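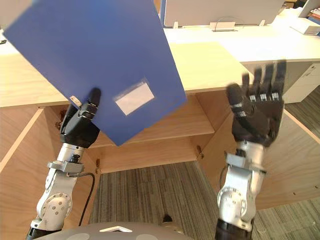 Section 7. Cabinet work: putting things away below desk height

Read this after Section 3 (arm zeroing) and before you let the robot near anything you like. The Seter upper body was built in the Wukthorpe shared shop to reach, hold and put down. It is decent at the first two.

7.1 Before you start

1. Open the cabinet door all the way. The robot has no opinion about doors and will go through one.
2. Park the base so both arms can reach the shelf without the elbows touching the side panels. Lock the wheels.
3. Check the arm cables for slack. A cable should hang in a loose loop at full reach. If it pulls straight, move the clamp, not the cable.
4. Start the Atallah controller and load the profile "low shelf." The profile called "low shelf 2" belongs to Dörte Gerlach and is an experiment.

CAUTION: Keep one person within reach of the stop button whenever the arms have power. Holding a sandwich in the stop hand does not count as being within reach.

7.2 Flat items (folders, binders, thin boards)

1. Hand the item over spine first, on the left side.
2. Send "pinch" and wait for the click from the controller. Let go after the click. Anneliese Frerichs prefers to let go before it, and has picked up a lot of paper.
3. Tilt the item until it clears the desktop, then lower it toward the shelf at slow speed.
4. Keep the free hand open and off to the side. It can steady a wide item, but only once the first hand has stopped moving.
5. Send "release" with the item already resting on the shelf.

Note: Glossy covers slide. Raise the grip setting one step at a time. The top step leaves dents.

7.3 Swapping in the Flosley gripper

Fingers are fine for folders. For tools and other long, hard things, use the two-jaw gripper with the wrist camera. 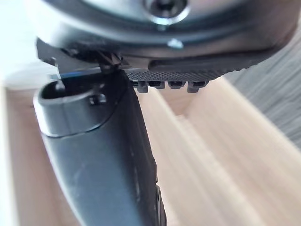
1. Close the jaws around the thickest part of the handle that still fits. A grip near the end works until the tool swings.
2. Watch the wrist view while closing. Stop as soon as the pads bite — squeezing harder does nothing for the hold and wears the pads.
3. Lift straight up until the tool is clear of any divider, then turn the wrist.
4. If the tool slips, put it down and start over. Do not chase it.

Note: Wipe the pads with a damp cloth every May, or whenever they start looking like the shop floor.

7.4 Error codes

338: grip lost. Pick the item up yourself, look disappointed, repeat from step 1.

1471: joint limit. The arm is asking for an angle it doesn't have. Back it out by hand with the power off, then move the base closer.

Any other code: write it on the sheet taped inside the controller lid, with the time of day and what the robot was holding.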